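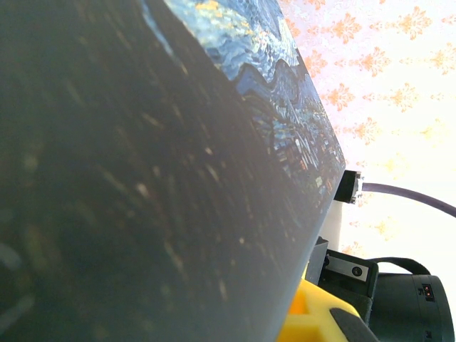
## 4. Hosting a private match in Gerkon

Private matches are where Gerkon really shines! You pick the map, you pick the rules, and your friends drop straight in with a code. Get your first lobby running before you touch the advanced options in section 5.

### 4.1 Create the lobby

1. Open Gerkon and sign in. Guest accounts can join a private match but can't host one.
2. Tap **Play**, then **Private**, then **New Lobby**.
3. Choose a map. Saarela is a great first pick — it's small, bright, and full of rooftops to jump between. Hodik is much larger and plays best with a full lobby.
4. Set **Players** to 8 for Saarela or leave it on **Auto**.
5. Set **Starting Credits**. The default is 1200. Try 4000 if you want everyone to have the good gear from round one (it gets wild!).
6. Tap **Create**. Your lobby code shows up at the top of the screen.

> **Note:** Lobby codes are case-sensitive. Use the **Copy** button and paste the code into your group chat.

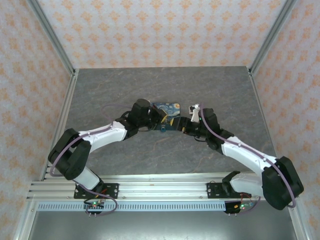

**Can I change the map after people have joined?**

Only the host can do it, and only between rounds. Open **Lobby Settings**, tap the map name, and pick a new one. Everyone stays in the lobby while it loads.

### 4.2 Invite players and start

1. Share the code, or tap **Friends** and send invites from the list.
2. Drag names left or right to sort them into 2 teams. **Shuffle** does it for you.
3. Wait for a green check next to each name.
4. Tap **Start**.

> **Caution:** Don't switch to another app while the match is loading. If the host drops out at this stage, the lobby closes and your settings are lost.

### 4.3 Save your rules as a preset

Once you've found a mix you love, keep it! Open **Lobby Settings**, scroll down to **Presets**, and tap **Save Current**. Presets sync through Flerkar, the companion app, so you can load them on a tablet too. Turn on **Share** to get a preset link. The "Rooftop Rush" preset that comes with the game was built by Madalena Henriques, and it's well worth a few rounds.

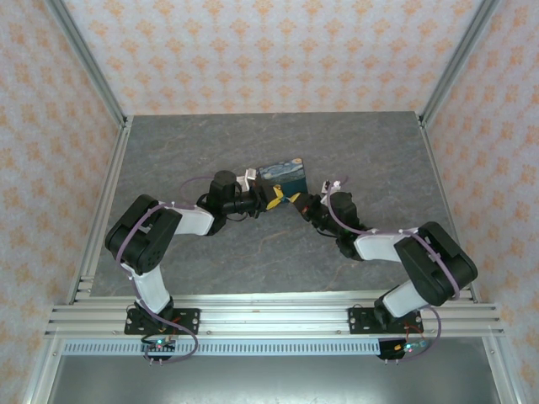

*Figure 4-3. Box with a Starry Night print, between the two arms.*

To delete a preset, press and hold its name, then tap **Remove**. Built-in presets can be hidden but not deleted.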